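The Long Rest: Cold Soups Return to the Summer Menu

At Villalobos, the chilled soup course begins at six in the morning, twelve hours before the first guest is seated.
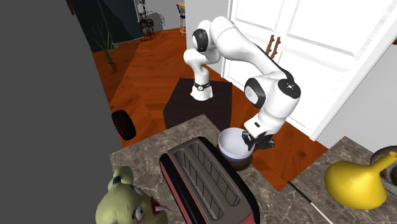
Why does a cold soup need so much time?

Salt, vinegar and garlic move slowly through raw vegetables, and a soup served at once tastes of separate ingredients. A night in the refrigerator, or at least a long day, brings them together.

The restaurant, which has 16 tables on the harbor side of Weltosthorpe, placed gazpacho on its menu in April and has kept a cold soup there ever since. The kitchen sold 214 bowls in the first month. Tomato remains the standard, though cucumber with dill and a pale almond soup with grapes have each taken a turn.

The method is plain. Ripe tomatoes are cut, salted and left to stand for an hour in their own juice. Day-old bread is soaked in that juice, then blended with peppers, cucumber and sherry vinegar. Olive oil is added last, in a thin stream, while the blender is running. The soup is strained once and seasoned again just before serving, as chilling dulls both salt and acid.

Oil is the one ingredient on which the kitchen spends freely. It uses Travovero, a mild pressing sold in small tins, and keeps a greener, more bitter oil for the table. Tomatoes come from Nerna, a grower that supplies 87 kitchens in the county and picks to order from July onward. Earlier in the season the restaurant relies on greenhouse fruit and adds a spoonful of roasted pepper for depth.

Home cooks may follow the same schedule with a covered glass jar. Leftover soup keeps for three days and should be stirred well before it is poured.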